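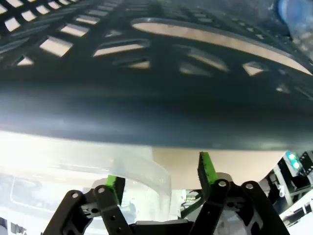

# Basket week, a thread

**1/** Day job update: I am teaching a robot arm to pick up a slate-grey basket with slots in it. The wrist camera sees it like this, all slots and rim, from so close that I have started recognizing individual holes. The curved one that glows peach is my favorite. I did not expect to have a favorite.

**2/** The target is 240 good demos. One demo is me driving the arm by hand through the whole pick, start to finish, while it records what the cameras see and what the joints do. Then I put everything back slightly wrong on purpose and go again.

**3/** "Slightly wrong on purpose" is the entire skill. If the basket starts in the same spot every time, the model learns the spot. It will then reach with total confidence for a basket that is a hand's width to the left. I have watched it close on air and carry the air to the bin.

**4/** Total attempts so far: 567. Good ones: fewer. Please don't do the math, Torunn already did and put it on the whiteboard.

**5/** Things that get a demo thrown out:

- I bump the table
- I pause too long to think
- I sneeze on the controls
- the basket ends up where it should but I got there in a way I'd be embarrassed to see copied 10,000 times

**6/** The pause one hurts. To the model, a person thinking looks exactly like a person who has decided that the correct action is to hover. Our first version hovered beautifully. It had my posture.

**7/** The green pad and strip on the fingers are there for grip. A smooth glossy rim is a rotten thing to pinch, so I come in from underneath with one finger on each side and squeeze slower than feels natural. My early demos all squeeze too fast. You can date them like tree rings.

**8/** Slots are their own problem. Light comes through them, and the pattern changes every time the wrist tilts. Lorraine's theory is that the model was using the bright patches to find the rim, so when somebody dimmed the room it lost its mind. We now record with the blinds up, the blinds down, and one lamp I brought from home and would like back.

**9/** We name the datasets after nothing. The current one is Skemon. The one before was Osov, which had 50 demos with the wrist camera clock running behind the arm. In those, the fingers close and then the camera finds out. I labeled them "prophetic" and Torunn made me delete them.

**10/** Someone asked why I don't do this in simulation. We do, a bit! In simulation the basket weighs what I typed. It has never once rocked on its own rim and settled somewhere new while my hand was already moving.

**11/** Clutter gets left in. Cardboard-colored surface, clear plastic bits, a box with two little green lights on it, something blue and blurry up in the corner. Early on I cleared everything away before each take and got a model that could only work for very tidy people.

**12/** Leaving stuff in doesn't mean leaving the same stuff in, though. Between takes I shuffle it. I am paid to rearrange a desk badly. My mother has asked for a simpler explanation of my work and that is the simplest one I have.

**13/** Bad news from this afternoon: 41 demos have the same starting wrist angle. I found a comfortable elbow position and just lived there. They're not useless, but they count as something closer to one demo with a lot of enthusiasm.

**14/** Lorraine wants recovery examples next, where I miss the rim, notice, back off and try again. So for June I get to fumble professionally. She watched my first few and said the fumbling looked rehearsed. Did another batch after lunch without trying to act, and those were fine.

**15/** For the people asking in replies: yes, you can do this with two people swapping, and you should. Torunn grabs from the left and I grab from the right, and the mix came out steadier than either of us alone. Just agree on what counts as "done" before you start. We didn't, and she lets go much earlier than I do.

**16/** Back on at 7 a.m. with the basket rotated a quarter turn. If anyone at Oakley is reading, I still have your spare fingertip pads and I'm keeping them until Skemon is finished.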